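Recording by the sink: how Rullside builds its Jetau set

The Rullside team gathers training examples in furnished rooms. Its lead engineer spoke to us on a Monday, between sessions for Jetau, a set devoted to small bathroom tasks. "Mirrors are hard for the model," she said. "It sees two grippers and has to learn which one it controls."

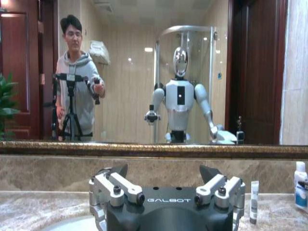 What counts as an example

An example is one attempt, start to finish. The set holds 1,614 of them, recorded at 13 sinks. "We keep the failures – they are labelled and stored separately."

Small containers take up much of the schedule.
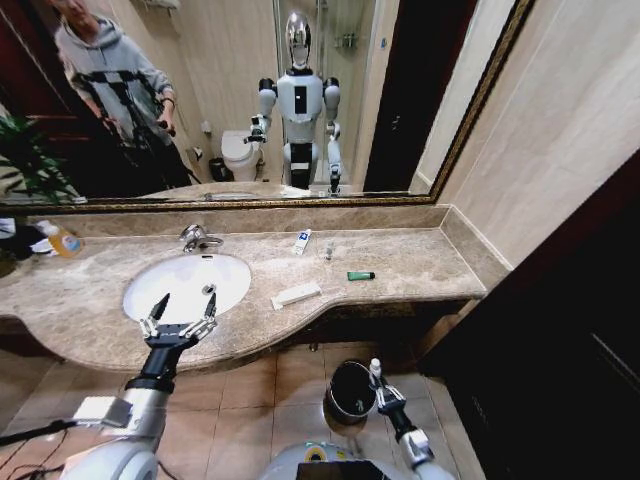

"The grip height varies more than you would expect," she said. Every item is moved after 10 attempts, and 6 operators share the work so that no single style dominates.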